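The Brelton council wants to move public comment to the end of its meetings. The proposal came up in January, tucked into a packet of rule changes, and it was described there as a scheduling matter. I think it is a bad idea and the council should drop it.

Under the current rules, residents speak at the start, before any votes. Each person gets three minutes. If the list is long, the chair can cap the whole period at 30 minutes. Under the new rule, comment would come after all business is finished. On a normal night that means 9:30 p.m. or later, and every vote on the agenda would already be taken.

Council member Milovan Kelmendi, who wrote the change, says the early comment period delays staff who are paid to be there. That is a fair complaint. I sat through the meeting on the Garovier rezoning, when 19 people signed up and several of them said the same thing. It was slow. But the council also amended the plan that night after Despina Mladenović pointed out that the new driveway would open onto the school bus stop. Her comment would have been useless two hours later.

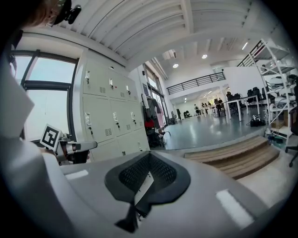
What the change would cost

People with early shifts will leave before their turn. So will parents who are paying a sitter. The ones who stay will be the ones who always stay, and members already know what those people think.

There is also the state's open meetings law to consider. Kelmendi says the change is legal, and the city attorney, Nikola Trajkovski, agrees with him. I have no reason to doubt them. A rule can be legal and still make it harder for residents to be heard on a vote.

A better fix

If the problem is time, shorten the period. Cut it to 20 minutes on nights with a full agenda, and let speakers on agenda items go first. General complaints about potholes and leaf pickup can wait until the end. Lụa Khúc suggested this when she was on the council, and it never got a second.

Members could also read the written comments before they sit down. Those are due at noon, and more residents would send them in if they thought they were being read.

The rule changes are set for a single vote as one packet. Most of them are fine. The council should pull this one out and vote on it separately, with public comment first.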